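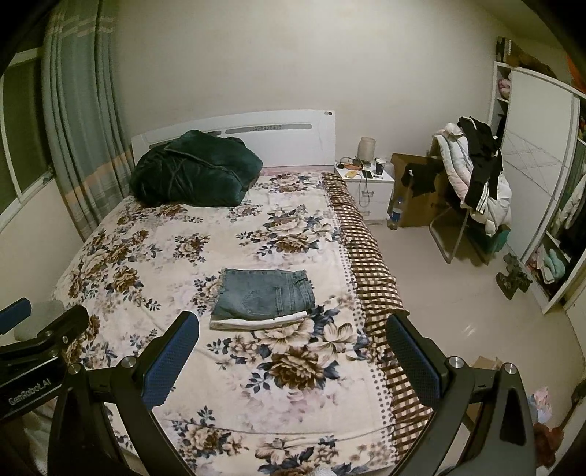

The Drava blanket, double

Flowered bed blanket, cream ground. Ships from our Grīnberga warehouse, usually the day after you order.

We have sold plain blankets for years. Plain blankets are easy. They go with everything, they photograph like a sack of flour, and people buy them in grey because grey was the colour of the last one. The Drava is our attempt to sell you something else. It has large flowers on it, in brown, beige, navy blue and a dusty pink, with dark leaves filling in between, and it makes no effort to blend in with anything.

It looks like something your aunt had on the good bed, the one you weren't allowed to sit on. We mean this kindly. Siiri Zariņš drew the pattern for us over one long winter and says the flowers don't belong to any species, so please stop writing in to ask. (The current favourite is peony. A man in the shop argued for cabbage.)

What you get

One blanket, folded, in a cotton bag that is too nice to throw away and the wrong size for anything else. No cushions, no sheet, no curtains, no bedstead. We say so every time and still get the emails.

Size: 200 cm wide, enough to cover the top of an ordinary double. If you want it to reach the floor on both sides like a hotel's, you want a bigger blanket, and we don't make one yet.
Colour: cream ground, flowers as above. There is one colourway. There was going to be a second, on dark green, and it looked like a pond.
Pattern number: 519. Quote it if you ring us, as we have two things called Drava and the other one is a bath mat.

On the bed

It will sit happily over a white sheet. It will also sit over a checked sheet, if you're the sort of person who owns one and likes to let it hang out at the side. We used to tell customers not to mix flowers and checks. Then Nanami Kaneko, who looks after our shop floor, did it on the display bed with a brown-and-white check and we sold more blankets that week than in all of April. So we have no more advice to give on this subject.

Brown, cream and soft green curtains are all fine with it. A white headboard is a good idea, as it gives the eye somewhere to rest. Stripes at the window, flowers on the bed and checks underneath is a lot for one room, but then you spend most of your time in there asleep.

On cold nights put a comforter on top and shove it up to the headboard in the morning. You could also roll it neatly and tie it with a ribbon. We put this in for completeness.

As a work surface

More of you use the bed for folding washing than for anything else in daylight, judging by the letters, so we gave this some thought. The Drava is a decent thing to fold on. The cloth has enough grip that a pile of T-shirts won't slide off when you turn round to find the other sock. Blue jeans show up well against the cream, and so do dark socks. White things are harder to spot, particularly if you've put them under the jeans.

New dark denim is the exception. Wash it a couple of times before you leave it lying on cream anything. We can't refund a blanket with the outline of a pair of trousers on it, though we did keep the photograph.

Small items do get lost in the pattern. Brown buttons, hair grips, earring backs, the remote. One customer reports losing a whole slice of toast among the brown flowers, and finding it later that evening.

Washing

Gentle cycle at 30, with a mild detergent and nothing else in the drum. Don't use 60. We know the towels are going in at 60 anyway and it seems a waste of a load. A blanket washed at 60 will come out suitable for a large dog.

Dry it flat, or over two lines with a gap between them. No tumble dryer. Iron it on the back if you must, on low, but a night on the bed does much the same job.

It may shed a little fluff in the first two washes. After that it stops. If yours doesn't, send us a note and a picture, and we'll sort out another.

Things people ask

Is it warm?
It's a middling sort of warm. Fine alone from late spring to early autumn, and the rest of the year it goes over or under whatever you already sleep in.

Is it reversible?
There's a back, and you can put it on top if you like. The flowers are paler there, with less to say for themselves.

Does it match the Skondent cushion covers?
In the brown, yes. In the blue, only by lamplight.

Will the cat like it?
The cat will like it more than you do. Claws will pull the odd loop. Push it through to the back with a blunt needle and don't snip it.

My partner hates it. Can I send it back?
You have 13 days from delivery, unwashed, in its bag. We'll refund the blanket but not the postage. In our experience it pays to wait until day ten, by which time the partner has usually stopped mentioning it.

Can I buy the one on the display bed?
No. It's been sat on by most of the district.

Delivery and stock

Orders placed before noon leave Grīnberga the next working day. The parcel is soft and fits in most lockers, and it's heavier than it looks - the courier has raised this with us. If you're collecting from the shop, bring a bag with proper handles.

The present batch came in on 2019-05-14 and is a touch creamier than the one before it. If you're buying a second blanket to match one you already own, tell us when you bought the first and we'll check what's left on the shelf from that run. We can't promise, but Nanami has a good eye and a habit of hiding the last few of everything.

Also in the same range: Drava bath mat (pattern 519 does not apply), Flatness fitted sheet in white, Flatness pillowcase, sold in pairs because that's how people's heads tend to arrive.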